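Does low-dust chalk really stop kicks, or is our club about to waste its money?

11/20/22
Posted by Iker Soler

We have three full-size snooker tables at a small club, mostly handicap league with a knockout in July. For most of this year the players on table two have been complaining about kicks. You know the thing: the cue ball meets the object ball, there's a dull click, the object ball comes off thick and sometimes hops a little, and a pot you'd make in your sleep stays out by the width of a ball. I lost a frame on one at the blue last month and I'm still sore.

Now one of our better players wants the club to ban everybody's own chalk and buy in a box of the Flendent low-dust stuff, which costs far more than what we use now. He says he had 22 kicks in a month with the old chalk and 3 in the month after he switched. He also says his long potting has improved, which is where I started to wonder, as I've watched his long potting and I'd call it unchanged.

I don't doubt he believes it. But he was the one deciding what was a kick, both months, and he'd already bought the chalk. I also notice he never gets a kick on a shot that goes in.

So before we make everyone change: has anyone switched a whole club over and seen a difference? Is it the chalk, or the cloth, or the balls, or are we just calling every bad contact a kick? The cloth on table two is older than the other two, if that matters. All three tables have the same make of balls, bought together.

Gunhild Þrastardóttir

I'd be suspicious of anybody's numbers on this, including mine. A kick is something you notice when it costs you. When you flick the edge of a red too thick and it misses, was that a bad contact or did you hit it too thick? Most of us know which answer we'd like.

That said, kicks do happen, and chalk on the cue ball is the usual suspect. If a bit of it ends up between the two balls at the moment they meet, they grip each other when they ought to slide. You get more throw, and on a slow shot it looks horrible. So a chalk that leaves less of itself behind ought to help somewhat. How much it helps at your club, on your table two, I wouldn't guess, and I'd be careful of anyone who does.

What I would say is that the cheap fixes come first and clubs hardly ever do them. When were the balls last cleaned? I don't mean wiped on someone's sleeve before the break. At our place we washed a set that had been "fine" for years and the water went gray. We bought a Lorente ball cleaner after that, a drum thing, and I can't say it does anything a sink, a drop of mild soap and a soft dry cloth didn't do. It's faster. That's all I'll give it.

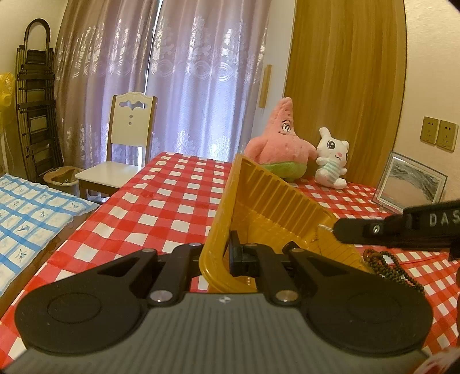 The cloth is the other thing, and if table two has the oldest one I'd look there before I looked at anybody's chalk. Chalk dust works down into the nap, and the balls pick it up again every time they roll through it. Brush from the baulk end to the top, with the nap, in straight strokes, and then use the block. Lift the dust off at the end, don't just push it against the top cushion and leave it there, because that line of blue under the rubber goes straight back on the first ball that runs along it. A yellow plastic dustpan like the one there is fine for the floor around the table, where an amazing amount of chalk ends up, but I'd keep anything with a hard plastic lip well away from the bed. Our junior section used to scoop off the top rail with one and we have a nick in the cloth to show for it.

If you must test the chalk, do it so your man can't mark his own work. Clean all three sets of balls on the same night. Brush all three tables. Use the new chalk on table two only, for 40 frames, and have the opponent call the kicks and write them on the score sheet. Then go back to the old chalk for another 40. If the difference is as big as he says you'll see it without any arithmetic. If you have to squint at it, save the money.

And don't ban anything in mid-season. You'll have every player who loses a frame blaming the chalk, whichever chalk it is.

Nazareno Pagano

Switched two years ago, never looked back. It is the chalk. Flendent or Wullmont, doesn't matter, both are good. You do have to chalk a bit more carefully, brush it on, don't grind. A few of our older members miscued a lot the first couple of weeks and went back to the old cubes, and now they get the kicks and we don't.

No idea about the cloth. Ours was replaced the same summer.

Beatriz Pacheco

Nazareno, you changed the chalk and the cloth in the same summer and you're sure it was the chalk? And if half the room went back to the old cubes, you're all playing on the same table with the same balls. Their chalk is on your cue ball too. It doesn't know who put it there.

Iker, I mostly agree with Gunhild, but 40 frames may not be enough if kicks are as rare as I think they are. On our tables we logged 18 in a whole winter league, called by the opponent, and some of those were argued over. Most came on slow shots with the cue ball stunned or dragged. Ask your man to note the pace of each one. If they're all hard long pots, I'd be asking about his cueing.

Get a price for recovering table two while you're at it. We got one from Dasgate, which hurt, but a tired cloth gives you bad runs and roll-offs as well, and no chalk is going to fix those.

Contact us | Copyright 2022 | Back to top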